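4.2 Rooms, objects and the wrist view

We ran the Ukex kit in three places: the teaching laboratory at Flestgate, a furnished room on the floor above it, and a small flat in Clellton that was lent to us for the whole of July. The laboratory was where we learned to put the kit together, and we say little about it. The other two rooms are where the kit earned our good opinion. Both are lived-in sorts of places, with soft furniture, trailing leads and shoes by the wall, and neither was tidied before a session. Pauline Sowerby set that rule early on and we kept to it, even on days when it cost us an hour of untangling.

The kit comes as an arm, a two-finger gripper, a wrist camera, a control box and a licence for the Oakley software, which handles recording and playback. We had all of it working on the first afternoon. For a group used to spending a fortnight on brackets and drivers this was a real pleasure! The only part we had to make ourselves was a longer cable tie for the camera lead, which otherwise rubbed against the second joint when the arm reached low.

Each session used the same family of household tasks, all to do with laundry. Towels and cloths were left on a sofa, on a chair or on the floor, and the operator, working through the hand-held controller, had to pick them up one at a time and put them in a basket. We chose laundry for a simple reason: cloth is awful to grip and cheap to buy. A towel never lies the same way twice, and a kit that copes with one is worth a second look. Over the study we recorded 2000 attempts, split evenly between the furnished room and the flat, by 6 operators. Nobody had used the controller before, and each was given one short practice run.

The wrist camera is the part of the kit we were most curious about, and it is the part we would now find hardest to give up. In its usual mounting it looks along the fingers, so that both tips stay in view when the gripper is wide open (Figure 1). Operators told us they stopped looking at the arm itself quite early and worked almost wholly from this view.

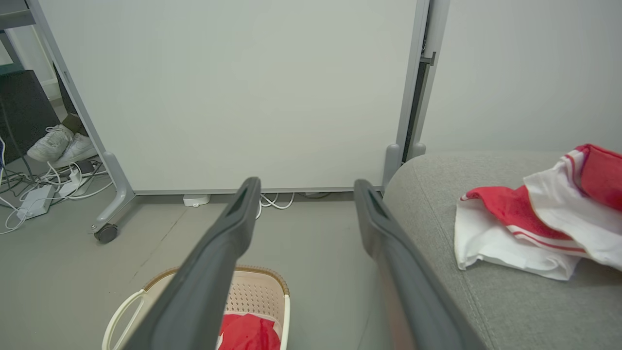

Figure 1. Wrist view with the gripper open, laundry basket low between the fingers and a red and white towel on the sofa to the right.

There is a price to pay for such a close view. When the arm is low, a finger can pass straight across the thing the operator wants to see, and a basket or a fold of cloth is then partly hidden at the moment it matters. Nigel Haworth, who did more of the driving than anyone else in the early weeks, got round this by tilting the wrist a little before each approach and straightening it again on the way down. We wrote his habit into the practice run for the later operators. The maker's handbook does not mention it, and we think it should.

Plain surroundings gave us more trouble than cluttered ones. Oakley lines up its recordings by picking out points in the background, and a large pale surface offers it very little to hold on to. A whiteboard or a bare wall filling the upper part of the view was enough to make the alignment drift in our early recordings. A mess of cables on the floor did the opposite, and the software was very happy with it. Version 2 of the software, which we moved to part way through, lets the user draw a box round the part of the view to be ignored — a modest change on paper, and one that saved us a great deal of bother.

We also want to say a word for the finger pads. They are set into the inner faces and can be swapped without tools. We checked them after every 100 attempts, cleaned them with a damp cloth and replaced only the pair used in the flat, where one had begun to lift at a corner. Thick towels were held well from the start. Thin cloths were harder, and the operators' first try often closed on nothing but the fabric of the sofa. The controller gives a faint buzz when the motor meets resistance, but it feels the same for cushion and for cloth, and we should dearly like to see that put right in the next kit.

Section 4.3 sets out the results by room and by type of cloth. Readers who mean to use the kit for harder objects, such as cups or boxes, may prefer to go straight to Section 5.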